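fellis-logs README

Hi, and welcome! This is my little pile of temperature logs from old desktop computers, plus the script I use to tidy them up. I started it because I kept buying used office towers for next to nothing and wanted to know which ones could sit in a warm room all summer without throttling. Then a couple of people asked for the numbers, so now it lives in a proper folder with a proper README (well, sort of proper).

Last updated Jan 5, 2020.

What you get

logs/ has one CSV per machine. There are 13 machines so far.
rooms.csv says which room each machine was in. Trosthorpe is the back bedroom, Undham is the garage. Yes, I name rooms. It stuck.
tidy.py merges everything into one table.

Columns

machine – my nickname for the tower
room – see rooms.csv
minute – minutes since boot, starting at 0
cpu_c – processor temperature in Celsius
fan – fan speed in RPM, blank if the board doesn't report it
load – idle, half or full

Each run is 20 minutes long. I do 3 runs per load level and keep all of them, even the ugly ones. If you only want one number per machine, please take the median. The first run is always a bit lower and it will drag your average down.

Things to watch out for

The machine called stevens reports its fan at double the real speed. I left the raw values alone, so divide by 2 yourself or pass --fix-fan to the script. I also changed thermal paste brands in May, and everything logged before that has old_paste in the file name. Don't mix the two if you're comparing machines! I did that once and spent a whole evening very excited about nothing.

Garage runs have no room temperature. I want to fix that, but the cheap thermometer I bought drifts like crazy.

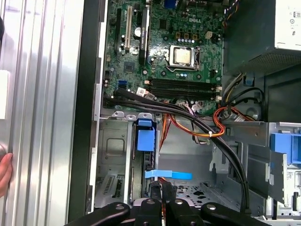
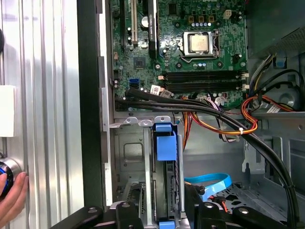

Running the script

You need Python 3 and nothing else. Put tidy.py next to the logs folder, run it, and you'll get all_runs.csv in the same place. It overwrites the old one without asking, so rename yours if you care about it.

Thanks and license

Joris Jacobs found the bug where blank fan values turned into zeros – thank you, Joris! Use the data for whatever you like. If you have logs of your own in the same columns, send them over and I'll add them with your name in rooms.csv.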